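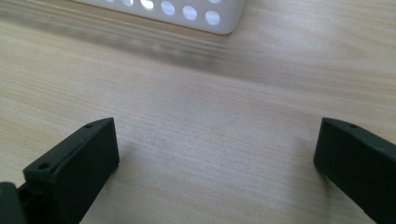
Figure 3. A pale wooden tabletop with a white perforated plastic container on it.

3.2 What the newsletters promised, and what readers did about it

I went into this part of the project expecting to find a lot of angry people. The investment newsletters in our sample make some pretty loud claims (secret formulas, hidden dividend calendars, one stock you have to own before August) and I figured the folks paying for them would feel burned. Most of them didn't, and I had to rethink a good chunk of my plan for the interviews.

A quick word on the numbers first. We mailed the long survey to 1,969 subscribers of four newsletters and got 1,143 usable replies. Of those, 374 people said they had bought at least one stock or fund on a newsletter's say-so during the past year. That's the group I talk about from here on, and I'll call them the buyers. Sota Oda did the matching between the survey answers and the mailing lists, and Sachiko Kubo went through the open comments with me line by line, which took a whole lot longer than we'd planned!

The buyers mostly put in small amounts. Over and over they used the phrase "play money" in the comments, or something close to it, and they kept it apart from their retirement accounts. One man in Clultuton wrote that his real savings were "none of that newsletter's business," and I still laugh when I read it. A smaller group had moved bigger sums, and they tended to be people who had been reading the same author for years. They wrote about him the way you'd write about a neighbor — first name only, lots of talk about his kids and his church.

That surprised me more than the dollar amounts did. Ostermann and Baptiste, in their earlier work on the Mutham mailings, argued that a sales letter wins people over with its track record. I went looking for that in our comments and didn't find much. Few buyers could say how last year's picks had done, even in a general way, and several told us they had never checked. What they did remember was the story behind the advice, where the author grew up and who taught him to invest and what he lost before he got it right.

Knut Ostermann read a draft of this section and thinks I'm being too hard on the track record idea. He may be right. Our survey asked about memory, and people can be swayed by a chart they forget a week later. Aoi Hamada has suggested showing readers two versions of the same letter, one with the life story taken out, and I'd love to see that done with the Higuchi list, where renewals are recorded month by month. The Bultance list wouldn't work for it, as far as I can tell, because canceled accounts get wiped.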